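**Minutes of the Furnishings and Activity Rooms Meeting**
Zapata Recreation Center, Room 4

Present: Rosaura Valderrama (chair), Ulises Carhuamaca, Marisol Quispe, Sheyla Flores (minutes)
Apologies: Teófilo Yupanqui

The chair opened the meeting at 4 p.m. The minutes of the previous meeting were approved with one correction: under item 3, "tablecloths" should read "table boards."

**1. Matters arising**

1.1 Ms. Quispe confirmed that the carpet in the small room had been vacuumed and the loose edge by the door glued down. The invoice from Kimby Floor Care has been paid.

1.2 The broken blind in the front office is still waiting for a part. Mr. Carhuamaca to call the supplier again.

**2. Stored equipment**

2.1 The inventory of the hall closet was received. It lists 37 folding chairs, of which four need new feet. Members agreed that the four chairs be taken out of use and labeled until the repair is done.

2.2 The closet also holds 16 tennis balls in a single net bag. Ms. Flores asked whether the ball games group and the table activities group might keep separate supplies, as balls are regularly missing on Sunday when the hall is in use. Agreed. The bag will stay with the ball games group, and a smaller supply will be bought for the tables.

2.3 A quotation from Zarevlow for open shelving was considered. The chair observed that the shelves quoted were deeper than the closet. The item was deferred pending new measurements.

**3. Table boards and trays**

3.1 Ms. Valderrama reported on the white boards marked with a grid. Users of the small room find them satisfactory, and the light gray lines are easy to work to. Mr. Carhuamaca noted that the lines are faint and asked that only a soft cloth be used on them. The cleaning sheet will be amended.

3.2 Ms. Quispe presented two kinds of tray from Ziscombe, one clear and one white. The white tray was hard to see against the board. Members preferred the clear one, through which the grid can still be read.

3.3 It was resolved to order clear trays up to a limit of $70, including delivery. Proposed by Ms. Quispe, seconded by Mr. Carhuamaca. Carried.

3.4 Ms. Flores asked that trays be stored upside down. There was some discussion and no decision.

**4. Small room, table layout**
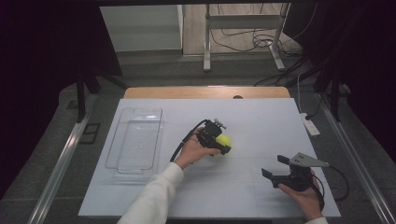
*Zapata Recreation Center, July*

4.1 The layout with the clear tray on the left half of the board and the tennis ball handled near the center was reviewed. Members were content with it. The tray lies lengthwise, front to back, and Ms. Valderrama asked that this be entered on the setup card as the standard position.

4.2 Mr. Carhuamaca raised the white power strip on the carpet beyond the table. He proposed that a fixed outlet be priced for that side of the room. Agreed, price to be brought to the next meeting.

4.3 The light wooden table is to be kept. A proposal to replace it was withdrawn.

**5. Actions**

- Mr. Carhuamaca: blind part; price for outlet
- Ms. Quispe: tray order; closet measurements
- Ms. Flores: cleaning sheet; setup card; labels for chairs

**6. Any other business**

Mr. Yupanqui had asked in writing for a second key to the hall closet. Approved, to be signed for at the front office.

The meeting closed at 5:10 p.m.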